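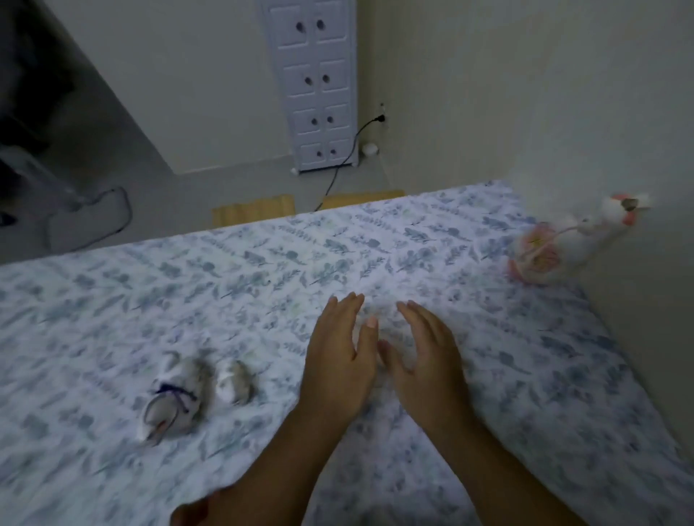

About Betum

We're Betum, a small shop that builds and fits truck bodies, and we love this work! Ulises Huaranga and Tiago Salgado started out with one rented bay and a secondhand welder, mostly fixing tailgates for landscapers. Word got around, the tailgates turned into dump bodies, and before long we had to find a bigger building.

Today there are eight of us, and we've put some 655 bodies on the road: flatbeds, service bodies, stake beds, and a few odd ones we still talk about at lunch (ask Tiago about the beekeeper's truck). Most go on medium duty chassis. If you bring us something heavier, we'll measure it up and tell you straight whether our bay can take it.

Our two main lines have names now. Skadum is the flatbed, with stake pockets down both sides and a headboard you can order in two heights. Isov is the service body, and it's the one Ulises can't stop improving — the latest version has a deeper rear compartment, and the door latches can finally be worked with gloves on.

We still do repairs, too. Bent crossmembers, tired hinges, wiring that somebody's cousin put in... bring it over! Every February we run a checkup month for plow and salt trucks, and those slots go fast.

You'll find us on Bouzid Road, behind the tire place. Come in through the side gate and park anywhere along the fence. The shop is open to visitors on weekdays, and if you'd like to see a body being mounted, call ahead and we'll tell you when the next one is going on.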